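Nov 11, 2019

Rain, toast, rules. I have been asked to finish the good practice document for the simulation work, which has been nearly finished since May. It began as one page. It is now on its fourth heading style and has a section called General Remarks on General Conduct, which I wrote myself and cannot remember the purpose of.

The trouble started with the Brostach people, who wanted to know what we meant by "a trial". I said a trial was when the gripper tried something. They wrote back asking when the trying began. I was cross for an hour and then had to admit that I didn't know either. Half of us start the clock when the objects are put down, the other half when the jaws first move, and Plimach start it when somebody presses a key, which explains a good deal about Plimach's numbers.

So rule one is now that a trial begins when the objects have stopped moving. Anything still rolling belongs to the setup. I was rather proud of that until I tried to write down how still is still. Simulated things have a way of creeping along when they think you have gone for lunch. I put in a threshold, took it out, and put it back with a footnote.

Most of the morning went on rule four, the one about clutter. The old wording said objects should be "reasonably separated", and I would like to meet whoever wrote that, except that I have the file history and it was me in a hurry. I had the Inthanon set open while I worked at it.
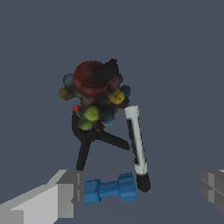
Jaws open, blue dumbbell between them, marker leaning in. Rule four at work.

Try applying "reasonably separated" to that. The heap of coloured blobs on its black legs might be one object or ten, depending on who is filling in the form. I looked through the old log and found people had gone both ways, sometimes on the same afternoon. The log has 1456 trials in it and I had planned to sort them by clutter before tea. I got through 69. Then I found two labels spelt three ways between them and went to stand by the window.

The new wording is that anything which moves as one is counted as one, and if you don't know, you write "don't know". I expect a fight over that. People hate writing "don't know". There is a box for it on the form and in all those trials it had been used by one person, who I think had ticked it by mistake.

Rule five is that you name the thing you are after before the gripper goes anywhere near it. It sounds too silly to need writing down. But the temptation, when the jaws come up with the marker instead of the dumbbell, is to discover that you were very interested in the marker all along. I've done it. I should think everyone at Elleler has done it, going by how cheerful their reports are. So the target goes in first, in words, and it can't be edited later. I asked for the box to turn grey once filled. It now turns pink, and I have decided that pink will do.

Rule six, viewpoints. I've written that nobody may judge a grasp from a single view, having spent years doing exactly that.

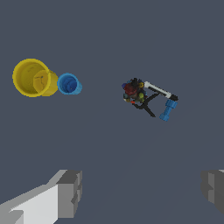
From higher up you get a better idea of how much bare floor there is to play with, and a much worse idea of how tall anything is. The draft says to take both kinds of view and to note which one you used to decide. Brostach will ask what happens if the two disagree. I have written "see rule nine". There is no rule nine yet, but I find the promise of it soothing.

Nested cups I have put off entirely. One yellow cup sitting in another is either a stack, a container with contents, or two cups having a rest, and the form has room for only one answer. Our own count of cup trials is 946 if you take a nested pair as one and 1096 if you don't. That is a lot of trials to have hanging on a matter of manners. Inthanon say it should be decided by whether the inner one would come out with the outer. I think that's right, and I'm annoyed that they said it first, and in a shorter sentence than mine.

Had soup at my desk. Cut General Remarks on General Conduct down to a paragraph, then to a line, then took the line out and felt lighter. Also removed the word "robust" in eleven places and "ideally" in rather more – a rule with "ideally" in it is a wish with a number in front.

Still to do: the footnote on stillness, rule nine, the contents page, which thinks there are two rule sevens. Sent it off at six to see what comes back. Forgot to attach it. Sent it again.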